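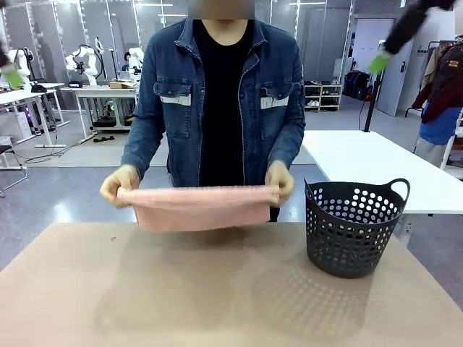 January 17, 2023: the ladder and me

Back on Rislow again tonight, after swearing to everyone who would listen that I was done with it until the spring. I lasted nine days! In my defence, Mihret messaged to say they'd finally fixed the matchmaking, so what was I supposed to do, sit there and read a book?

When I logged off before Christmas my rating was 3,088 and I was very pleased with myself. Tonight I started by losing four in a row, two of them to the same person (a horrible little player who camps on the bridge in Mostano and throws smoke at anything that moves), and I watched it drop to 3,033. I nearly threw the phone in the sink. Then I made a cup of tea, turned the brightness up, and won the next two, so I've decided not to look at the number again until the weekend. We'll see how long that goes on.

The new season map is lovely, by the way. I wasn't sure about it from the trailer, all that fog, but once you drop in by the old ferry station it feels properly spooky and there are good places to hide. Too many good places, says Darmawan, who got shot from inside a hedge twice and then went very quiet on voice chat. Severyn thinks they'll trim the hedges in the next patch. I hope they don't, I've only just worked out how to use them.

What I can't get on with is the new button layout. They've moved crouch to where reload used to be, so every time I'm in trouble I duck down with an empty gun and wait politely to be finished off. You can change it back in the settings, three menus deep, but then the map button goes off somewhere daft and overlaps the chat. I spent ages dragging circles about with my thumb and it's still wrong. Maham plays with four fingers, like a pianist, and tells me I should learn. I tried it for one match. My hands hurt and I drove a jeep into the sea.

My phone is getting on a bit as well. It'll do 60 frames for the first few minutes, then it warms up and everything goes to treacle just as the circle closes. Ubaldo keeps telling me to switch to Trudora, which he says runs on anything, and he's gifted me a starter pack so now I feel guilty for not opening it. I did play it once in November and it was all right, a bit cartoony, and the footsteps sound like somebody eating crisps. Maybe I'll give it another go when the others are busy.

Oh, and I've got 1,377 coins saved up! I was keeping them for the Teoh outfit, the long grey coat with the silly hat, but it's gone up in price and I'm still short, and there's a raincoat in the shop this week that I could have right now. I've put it in the basket and taken it out again twice. Mihret says wait. Darmawan says buy it, but he spends his coins the minute he gets them and runs about dressed as a lobster.

We're all on again tomorrow after tea, full squad if Severyn's broadband behaves. I need to fix those buttons before then, and charge the headphones.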